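Dalovance Storage Bench: Owner's Guide
Section 4. Loading the bench with clothes, blankets and soft toys

The Dalovance bench is made for soft household goods. It holds up to 35 pounds in the main compartment. The seat limit is separate and is given in Section 2.

Before you load

1. Fit the liner (part 3000) with the seam facing the back panel. Press all four corners down until the snaps close.

2. Make sure everything is fully dry. Fabric that is even slightly damp will mark the liner and can start to smell within a day.

3. Empty all pockets. Close zippers and tie drawstrings so they do not catch on the liner mesh.

4. Put everything out on a bed or other flat surface and sort it by thickness. Small items such as socks and washcloths go in the Arus pouch supplied with the bench.

Caution: Keep plastic bags out of the compartment. They cover the air slots at the sides.

Loading

5. Fold blankets and thick fleece in thirds, then in half. The folded piece should be no more than 17 inches wide. Lay it flat on the floor of the compartment with the folded edge toward the front.

6. Add sweatshirts and trousers next. Fold sleeves in behind the body of the garment. Alternate the direction of each piece so the stack stays level.

7. Place thin or patterned fabrics on top, where they will not pick up creases from the heavier layers.

8. Put plush toys in last, face up. Do not press them into the corners. Stuffing that is squeezed for several months may not recover its shape.

9. Lower the lid with both hands. If it does not close under its own weight, take out the top layer. Do not sit on the lid to force it shut.

Note: Toys with battery packs should have the batteries removed before storage. Toys with loose eyes or buttons should be repaired first.

Caution: The lid stay is not a child lock. Keep small children away while the bench is open, and never let a child climb inside.

Seasonal storage

If the bench will stay closed from September through winter, take everything out once halfway through, shake it and put it back in a different order. Bears and other stuffed animals can be freshened with a soft dry brush. Follow the care tag for washing.

For larger loads, the Mulder divider (part 800) splits the compartment into two sections. Fit it before step 5 and keep blankets on the left, over the center support.

To order a replacement liner or pouch, contact Jorisis customer service and give the part number printed inside the lid.

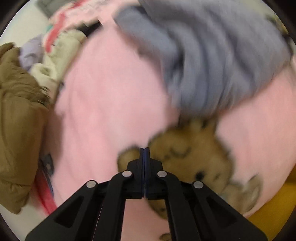
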